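How to Measure, Rinse and Soak Rice for the Week

Posted in Kitchen Basics, March 2020

Most rice trouble starts before the pot goes on the stove. The grain gets scooped out with whatever mug is handy, the water goes in by eye, and then the cook wonders why Monday-style rice never comes out the same twice. This page covers the dry end of the job: storing, measuring, rinsing and soaking plain white rice, with a short section on cooking it at the end.

The amounts are for 300 grams of dry long-grain rice. That makes four fair portions, or three if rice is the main part of the meal. For a bigger batch, double everything except the resting time.

What you need

300 g long-grain white rice
450 ml cold water for cooking, plus plenty for rinsing
A mixing bowl, wide enough to get your whole hand into
A clear measuring cup
A fine strainer
A heavy pot with a lid that fits
Salt, if you use it

A stainless steel bowl is a good choice. It doesn't hold smells, it doesn't chip when it knocks against the faucet, and the starch wipes off easily. Glass works too but gets slippery and heavy once it is full of water. I have used a plastic bowl for years at the cabin in Dudthorpe and the only complaint I have is that it stained from turmeric one August and never came clean.

Any size bowl will do as long as the rice takes up no more than half of it. You need space above the grain for the water and for your hand to move.

Storing the rice

Keep dry rice in a container with a tight lid, away from the stove. I use a tall Clinamard canister for long-grain and a smaller one for short-grain. Paper bags are fine in the store but they tear at the corners, and an open bag in a cupboard is an invitation to pantry moths.

Don't pour new rice on top of old. Finish the old rice, wipe the canister out with a dry cloth, then refill. If you have to wash it, let it dry overnight with the lid off. A damp canister will make the bottom layer clump.

Measuring

You can measure by weight or by volume. Weight is more accurate. Volume is faster, and if you use the same cup for the rice and the water the ratio takes care of itself.

By weight: put the empty bowl on the scale, press tare, and add rice until it reads 300. My scale is an old Statari that turns itself off if you take too long, so I write the number down as I go. If yours does the same, pour in most of the rice first and then add the rest slowly.

By volume: fill the measuring cup, shake it gently from side to side to level the grain, and check it against the line with your eyes at the same height as the cup. Don't pack it down. Packed rice weighs more than loose rice, and the difference is enough to throw off the water. For this recipe, fill to whatever line your cup gives for the amount you want, then use one and a half times that volume of water.

Whichever way you do it, measure the rice dry. Rinsed rice holds water between the grains and can't be measured properly by either method.

Pouring into the bowl

Set the bowl on a flat, dry surface with some clear space around it. Hold the cup low over the bowl and tip it slowly so the rice slides out over the lip. Pouring from high up makes the grains bounce off the metal and over the rim. If you are adding more than one cup, pour each one in the same spot and let the heap spread by itself.

Tap the bottom of the cup to get the last grains out. Check the cup is empty before you put it down, especially if you are going to measure water with it next.

Once all the rice is in, spread it with your fingers and look it over. Packaged white rice is usually clean, but rice bought loose can have small stones or bits of husk in it. Take out anything that isn't rice.

Rinsing

Add cold water until it stands well above the rice. Swirl with an open hand for a few seconds. The water will turn cloudy right away. Pour it off through the strainer, tip any escaped rice back into the bowl, and repeat.

Three or four changes of water are usually enough. The water doesn't have to run perfectly clear. When you can see the grains through it without trouble, stop. Don't rub the rice hard between your palms. Long-grain breaks easily, and broken grains cook up gummy.

If the package says the rice is enriched, rinsing will wash off some of what was added. Follow the package in that case.

Soaking

Cover the rinsed rice with fresh cold water and leave it for 20 minutes. Soaking is optional, but the grains come out longer and cook more evenly. Set a timer. Drain the rice in the strainer and let it drip for a couple of minutes, shaking it once or twice.

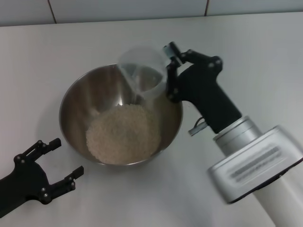
If you skip the soak, add two extra tablespoons of water to the pot. Short-grain rice for sushi or pudding is a different job with its own water ratio, so don't use these numbers for it.

Cooking

Put the drained rice in the pot with 450 ml of water and a half teaspoon of salt. Bring it to a boil over medium-high heat with the lid off. Stir once, to free anything stuck to the bottom, then put the lid on and turn the heat down as low as it will go.

Cook for 10 minutes without lifting the lid. Turn off the heat and leave the pot where it is, still covered, for another 7. Then fluff the rice with a fork, starting at the edges.

I cook mine in a Lüthi saucepan with a thick base. In a thin pot the bottom layer may catch before the top is done. Moving to the smallest burner helps.

Common problems

Rice is wet on top: it needed more time off the heat. Put the lid back on and wait five minutes.

Rice is hard in the middle: sprinkle over two tablespoons of hot water, cover, and return to the lowest heat for a few minutes.

Rice is sticky: either it wasn't rinsed enough or it was stirred during cooking.

Leftovers

Spread leftover rice on a plate or tray so it cools quickly, and get it into the refrigerator within an hour. Use it the next day. Reheat it until it is steaming all the way through, with a spoonful of water to loosen it, and don't reheat it a second time.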